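December, by Rigoberto Montoya

How to stop your gripper punching the table

So my simulated arm spent most of last month trying to drive itself through a tabletop, and I've finally sorted it. If you've got the same fault (the fingers go down for something thin, the contact force shoots up and the whole run stops with a safety trip), this is what worked for me. I was getting it on 59 runs out of 200, all of them on pens and pencils. Anything chunky was fine!

First, get your logs out and look at the height of the fingertips when it trips. Mine were always 13 mm too low, every single time, and a number that steady is a gift. It means you've got an offset wrong somewhere and can leave the planner alone. I didn't know that, so I fiddled with the planner for ages.

Next, check the tool offset. I'd swapped to longer fingers in the Anda config and never updated the file, so the arm thought its hand was shorter than it was. Open the tool settings, type in the new length, save, and restart the controller (mine keeps the old value until you do, which cost me an evening).

Then add a hover stop. Adwoa Fiadzo put me on to this one and I love it. Make the arm pause above the object, read the height again, and only then go down the last bit at slow speed. I also dropped the force limit for that final stretch, so if it does touch the table it backs off early.

Now test it on a messy table. Put thin things near each other with a few bulky bits about, and step through the hover by hand.

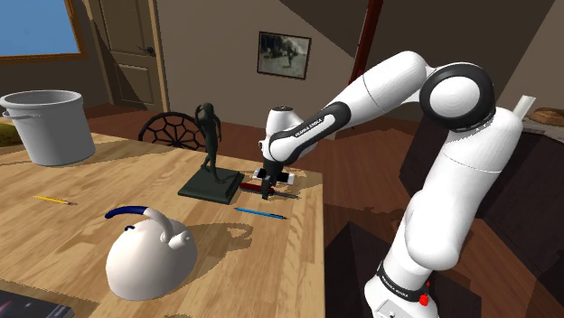 Gripper over the red pen, blue pen and pencil still to try.

If the height looks right, let it carry on down. If it still trips, go back to the offset and measure from the flange to the very tip of the fingers, pads included. I missed the pads the first time, and they were 2 mm of my problem.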